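Speaker notes — "Does the planner know what it's looking at?"
Andor Szilágyi, afternoon slot, 2:40. Keep it to 25 minutes, leave the rest for arguing.

OPENING
Say up front that I came to this stack as the person paid to doubt it. Skurkik was sold to us as one policy for any tabletop. I asked what "any" meant and got a slide with a rainbow on it.
Quick show of hands: who has a planner in production that replans more than once per grasp? Wait. Don't fill the silence.

SLIDE 2. THE WRIST VIEW
Everything the grasp scorer gets at close range comes from here. Crinkled silver, a matte oval in the middle of it, a striped red piece between the fingers. Ask them which one they'd call an object. Then say that Kernby, our segmenter, likes to split shiny things into pieces and is very sure of itself each time. Confidence scores are the part of this talk I trust least.
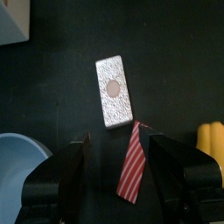
Wrist camera, gripper open.

Mention the dataset: 3,000 logged grasps, October build. Of those, 110 were labeled "success" by the software and thrown out when a person watched the replay. Pause here. Somebody will ask if the person could be wrong. Yes. We had two people look.

SLIDE 3. THE SIDE VIEW
Fixed camera is what Pitwood uses for collision checking. Point at the knife block and the pot next to it, then at the left fingers over the gray bowl. From this side the fingers hide part of the bowl, so the map fills in the rest by guessing. I have no problem with guessing. I have a problem with a guess and a measurement being stored in the same field.
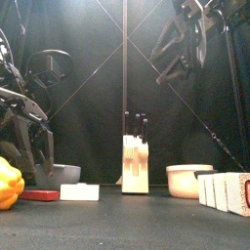

Speaker notes, p. 2

If time is short, skip the cable story. If not: the arm model in Pitwood is all rigid links. Cables aren't in it. The vendor's answer was to pad every link, and padding enough to cover a loose cable closes off half the useful approaches. We tried it, and planning time went up by around 11 times.

SLIDE 4. TWO ARMS, ONE CLOCK
Bíró is the scheduler. It decides which arm moves first when both want the middle of the table. On paper it reserves space. In the logs it reserves time and hopes the space follows.
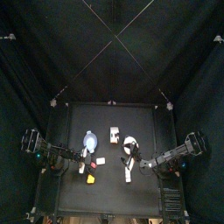 So my question for the authors was simple — what happens when one arm is late? The answer was that the other one waits. Fine, but it waits wherever it stopped, and its reservation has already expired. Show the log excerpt, the long one, and don't read it out loud.

WHAT I'D ACCEPT
A run where the replay labels and the software labels agree without anyone tuning the threshold afterward. Guessed space marked as guessed. I'd also like the demo table reset by someone who doesn't work on the planner.

Questions. If the Skurkik people are in the room, let them go first.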